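**Staff & Families Bulletin, 10 January 2024**

Quick one this time, there's a lot to get through and I have lunch duty in twenty minutes.

## Advisory is changing (a little)

Starting this term the advisory block moves from the end of the day to right after first period. Same rooms, same groups. We tried it in the lower grades at the Stedeseck building last May and the teachers there didn't want to give it back, so here we are. End of day advisory was mostly kids with their coats on. You know this. I know this.

The block is 38 minutes now. Please don't use it for makeup quizzes. If a student needs a makeup, send them to the library after school and Mr. Lumenta will find them a table.

What advisory is for: checking in, talking through the week, planner stuff, and the peer mentor sessions (more below). If your group is having a rough patch and you'd just like to play a card game and talk, fine. That counts. 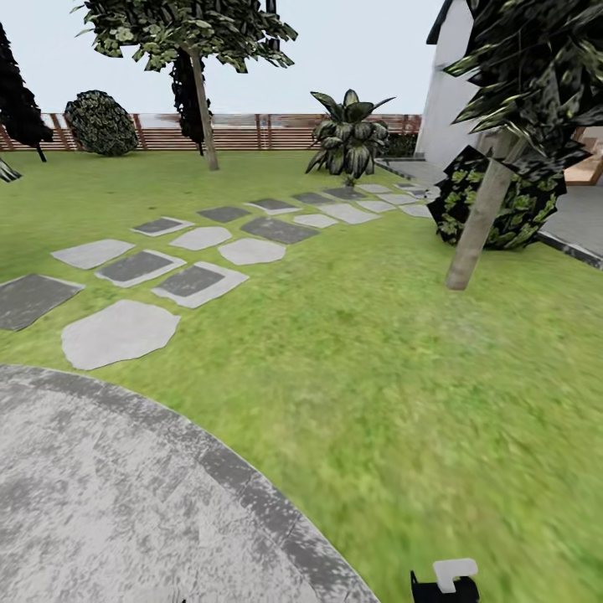

Attendance still gets taken in Treltix, but advisory has its own line on the screen, under first period, not inside it. A few of us marked the wrong one during the practice run and half of seventh grade showed up as absent. Parents, if you got a robocall about that, sorry. Ignore it, it's been fixed on our end.

Students who come in late sign at the front desk first and then go straight to advisory. No pass needed from first period teachers.

## Peer mentors

We have 20 eighth graders signed up. Great number. They'll be paired up, two to a sixth grade advisory, and will visit every other week. Training is during lunch in the music room, bring your food, and please be on time because there's role play and it doesn't work with half the group.

Herman Lumenta is running the program again this year. He asked me to pass along a few things, I'm copying from his note more or less:

- Mentors are not hall monitors. They don't write anybody up and they shouldn't be asked to.
- If a younger student tells a mentor something worrying, the mentor goes to an adult that same day. Any adult. Herman, the counselor, me, the person in the cafeteria they trust.
- Advisory teachers stay in the room. Grading at the back desk is OK, leaving is not.
- Mentors miss nothing academic for this, but they do lose their own advisory time, so check in with them now and then.

Some parents asked if a sixth grader can request a particular mentor. Generally no. Brothers and sisters get kept apart on purpose. If there's a real reason you want somebody (or don't), email Herman directly and he'll sort it out quietly. 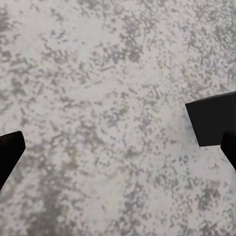
We're also short on discussion cards. The old Siregar decks are falling apart and a couple are missing the whole "friendship" section, no idea where those went. If you have one in a drawer, even a partial, drop it in my mailbox. New ones are ordred but the delivery date keeps sliding. In the meantime there's a printable set in the shared folder, look under Advisory, then Spring. Print on heavy paper if you can get at any.

Permission slips for the mentor training day at Dirnurano went home in the Tuesd— sorry, in the weekly envelopes. Eighth grade mentors only. The bus leaves right after morning announcements and is back before dismissal, so no change to pickup. Bag lunch. If money for the bus is a problem, tell the office and it's handled, you don't need to explain why.

We need 2 more chaperones. Your background check has to be current, which the office can look up for you while you wait.

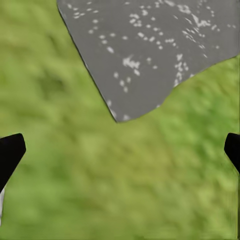
## Odds and ends

- Counseling office hours for parents are now before school as well as after. Call ahead if it's before, the side door is locked.
- Report card comments: full sentences please, and run spell check (I know, I know, look who's talking).
- Lost and found is overflowing. Whatever is left at the end of the month gets donated. There are a lot of single gloves and one very nice trumpet mouthpeice.
- Book club for grownups is still on the same title. Nobody had finished it.
- Questions about the schedule to me, questions about mentors to Herman. Not the front desk, they have enough going on.

Next bulletin after the training day.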